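How to Save a Pot With No Drainage Hole

Print this page | E-mail this to a friend

I have killed more plants in pretty pots than I'd like to admit. You know how it goes. You find a pot you love, you bring it home, you stick a plant straight in, and three weeks later the leaves are yellow and the whole thing smells like a pond. The pot was fine and so was the plant (probably!). There was just nowhere for the water to go.

So this page is my method for using pots with no hole in the bottom. There are two ways to do it. You can drill a hole, or you can leave the pot alone and use it as a cover for a plain plastic one. I do both, depending on the pot and on how brave I'm feeling.

Should you drill at all?

I ask myself what I'd feel like if it cracked. If the answer is "oh well," I drill. If it was a gift, or it cost me real money, I don't. I cracked a beautiful blue one from the Guthrie flea market in April and I'm still a little sore about it. Thick, plain, unglazed clay is the easiest by a mile. Shiny glazed pots can be done too, but the first minute is slippery. Very thin pots and anything with a hairline crack already in it should stay in one piece.

What you need

A drill with adjustable speed
A diamond-tipped hole bit, half an inch for small pots
Masking tape
A folded towel
A spray bottle or cup of water
Safety glasses and a dust mask, please

Please don't use the hammer setting on your drill. Check before you start, even if you're sure it's off. I was sure, too.

Drilling the hole

Turn the pot upside down on the towel, with more towel bunched up on both sides so it can't roll. Put a cross of masking tape right in the middle of the base and mark your spot with a pencil. Wet the tape and the bit.

Start slow, with the bit tipped a little to one side so it bites a crescent shape into the surface. Once you've got that groove, bring the drill up straight and keep going at low speed with barely any pressure. Let the bit do the work. I stop every few seconds to spray more water on, which keeps the dust down and stops things getting hot. If you have a cordless drill, use that one near the water, and keep the wet part away from the motor.

The last bit is where pots break. When the sound changes and gets kind of hollow, ease off until you're hardly pushing. It will pop through when it's ready. Rinse everything, peel off the tape, and rub the edge of the hole with a scrap of sandpaper.

Leaving the pot alone

Now for the no-drill way. Measure across the inside of your pot at the narrowest point near the top, then find a plastic nursery pot slightly smaller than that. Molded shapes are the tricky ones, because a folded-over rim or a wrinkly body can pinch in further than you'd think from looking at the outside. Take your tape measure to it before you go shopping. 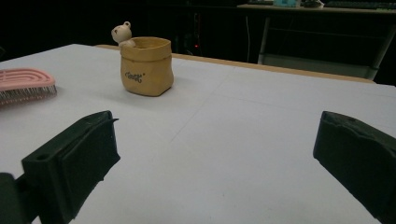
Arben Omerović wrote to me after I first put this page up and said I was making the measuring part too hard. He cuts a strip of cardboard, pushes it down inside the pot, trims it until it slides freely, and takes the strip to the store. Any nursery pot that is no wider than the strip will go in. He also told me to check the height the same way, because a liner that sticks up above the rim looks silly and you only notice after you've planted it.

I've been doing it his way ever since, and my collection of wrong-sized plastic pots has finally stopped growing. Thanks, Arben!

Once you have a liner that fits, put something in the bottom of the pretty pot to lift it up a bit. I use a few bottle caps, or a handful of pebbles if there's room. You want the liner sitting above any water that drips through. Pebbles loose in the soil itself won't do the same job, by the way. I did that for years and all it gave me was soggy roots slightly higher up.

Watering

Take the liner out, water it in the sink, let it drip until it quits dripping, and put it back. For me that means a sink full of plants on a Sunday morning and a second cup of coffee. If you can't lift it out (my big fern is a two-person job), water a little at a time and tip the pot afterward to check for a puddle.

And check the surface under the pot too. Unglazed clay can sweat, and I have a pale ring on my bookcase to prove it. A cork mat or a saucer with a glazed inside takes care of that.

If you already have a soggy plant

Slide it out and look at the roots. White or tan and firm means you caught it in time, so just let it dry out a bit before it goes into its new liner. Brown and mushy roots need to be snipped off with clean scissors. Repot what's left in fresh, dry mix and hold back on water for a few days. I've brought a peace lily back from almost nothing that way. The basil didn't make it, but basil never does at my house.

Print this page | E-mail this to a friend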